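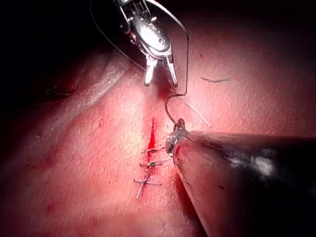

Skisow reckons we're still throwing away too much. Their message this morning said that a demonstration where the operator fumbles and recovers is worth more to the policy than a clean one, and could we please stop binning everything that looks untidy. Fine. I have been binning my own untidiness for months and was getting rather good at it.

October, suture set, second block. Started 09:40, stopped for lunch, restarted with cold hands.

Task as before: interrupted stitches, one needle, two arms, me at the console pretending to be patient. Work from the lower end of the cut towards the open end. Pass, pull through, wrap, tie, trim, next. Everything goes to the Hattar logger: both arms, pedals, grip angle, all camera streams. Clutch presses are logged too, so there is now a permanent record of how often I run out of elbow room.

Episodes on disk after today: 2,693. That includes the ones Skisow wants back. I pulled 87 out of the reject folder this afternoon and retagged them "recovery". Rule for the tag, so that we all do it the same way:

- slip or missed grasp, then a proper second go in the same episode: recovery
- slip, then operator stops and sighs: still a reject
- camera fault, logger fault, thread snapped: reject, don't be sentimental

Handing the needle over is still the ugly part. On the console it feels like passing a fish hook between two pairs of chopsticks, and every one of us does it differently. I go in high with the left and let the right come to me. The other two operators go low. A policy trained on the lot will presumably split the difference and grab air. I'd like us to agree on one way before the next block, and I'd like it to be mine, but I'm open to a vote as long as I win it.

Master scaling: tried 2 to 1 for the first hour and went back to what we had. Lovely for reaching across, hopeless for placing the bite. The jaws arrive before you've decided where you want them. Episodes from that hour are tagged "scale test" and shouldn't go into training until somebody has looked at the speeds.

No force feedback, same as ever, so pull-through is judged by eye. You watch the edges come together and stop. New starters all overtighten, then get frightened and leave slack everywhere. I still do both, depending on the coffee. 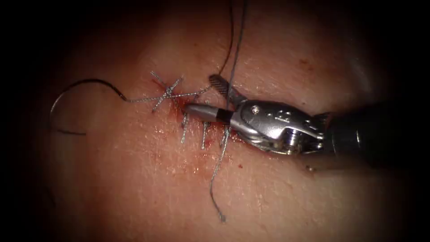
Suture set, side camera. One arm in view, needle lying off to the left of the knot.

Note on thread tails. The Flirna segmenter has trouble telling a cut tail from the working thread, particularly when one lies across the other near a knot. I've gone through a batch by hand and it will happily follow a stray tail to its end and announce that it has found the needle. Two things to try:

1. Trim shorter. Annoying at the console, since the scissors mean an instrument change, and the log then has a hole in it while we swap.
2. Label tails as their own class. Annoying for whoever does the labelling, which I suspect is me.

Leaning towards 2. Real stitches have tails and the thing had better get used to them.

Replay: ran the Zoledlow policy offline against the held-out episodes just before tea. It picks the same next step as the operator in 76 per cent of the windows, up a bit on the last build, and nearly all the misses sit at the handover (see fish hook, above) and at the second throw of the knot. On the second throw it wants to wrap the same way as the first. I went back to check, and so do I, more often than I'd have guessed. We have taught it a granny knot with great care. From tomorrow: alternate the wraps, say the direction out loud, and the second person at the bench objects if it's wrong.

Left-hand pedal sticks again. Cleaned it, still sticks. If your log shows the left arm frozen while the right one carries on, that's the pedal and the episode is a reject. A new one is on order.

To do:
- send retagged set to Skisow with the rule, so they can argue with it
- move "scale test" out of the main folder before the nightly job eats it
- ask Zoledlow whether they want clutch presses kept as an input or stripped
- settle the handover
- warmer room, or gloves with the fingertips cut off

Finished 17:50. Console off, arms parked, logger still copying when I left.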